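Mancuso Basin

Geologic basin and county preserve north of Tultstead. Covers 563 acres, mostly tilted limestone and shale, with a cap of younger basalt on the west rim. Two named formations.

Geology

The Sirnon Limestone is the older unit. Gray, thick beds, lots of crinoid stems and a few brachiopods. Roughly 300 feet thick at the south end, thins out northward. Overlain by the Velau Shale, dark and crumbly, poorly exposed exept in the creek cuts. Contact between them is an erosion surface. How much time is missing is still argued over.

Faulting came later and dropped the basin floor. Springs follow the main fault, and most dry up by August.

Access

Gravel road from Tultstead, closed in wet weather. Two trails, both starting at the lower lot. No water. Collecting fossils is not allowed without a permit.

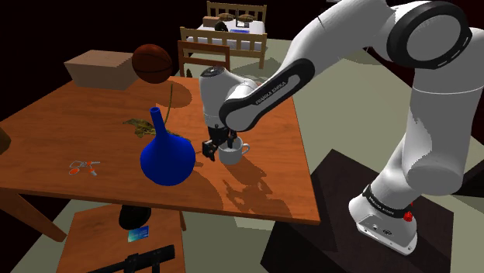 Franka Emika arm and white mug on a wooden table, computer rendering.

See also: Velau Shale; Sirnon Limestone; List of preserves near Tultstead

This article needs more sources, espescially for the faulting section.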